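Ticket 318: Culirby tray, plate slides around
Opened by: Rami Sabbagh
Status: solved!

Problem: I love the tray, but the plate kept skating into the rim every time I carried it down the hall.

9:10 am Washed tray and plate in plain warm water. A little better.
9:40 am Tried a damp paper towel under the plate. Huge difference!
10:15 am Thirty-three trips, not one slide. So happy with this!

Still want to know: do you sell a thin liner that fits? Cutting paper towels gets old, and I have 82 guests coming in September.
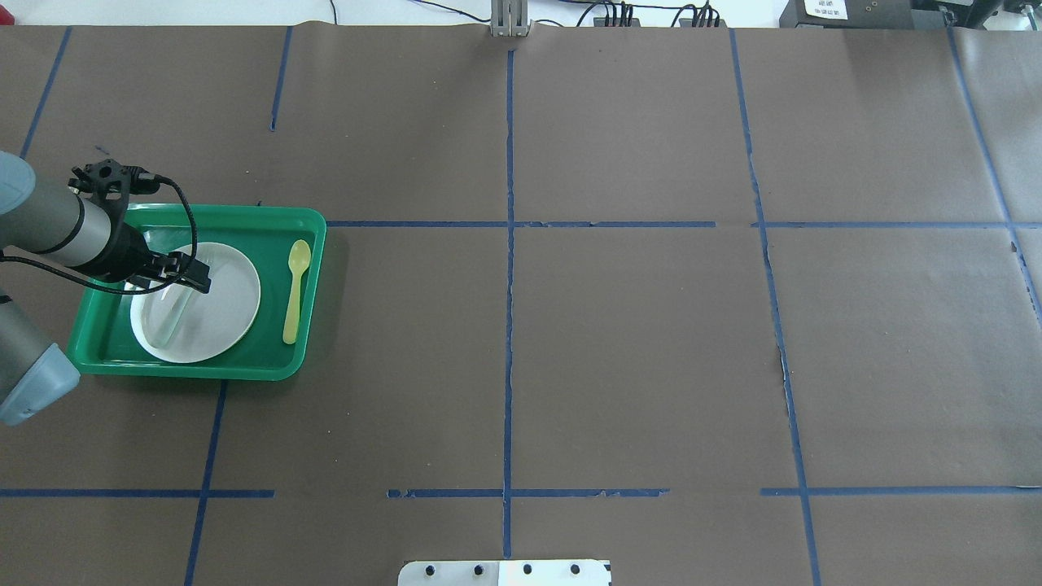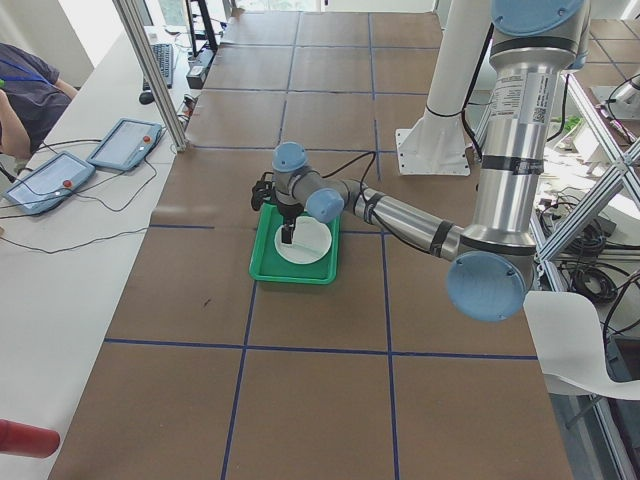

Attached: green tray with the round white plate, both views.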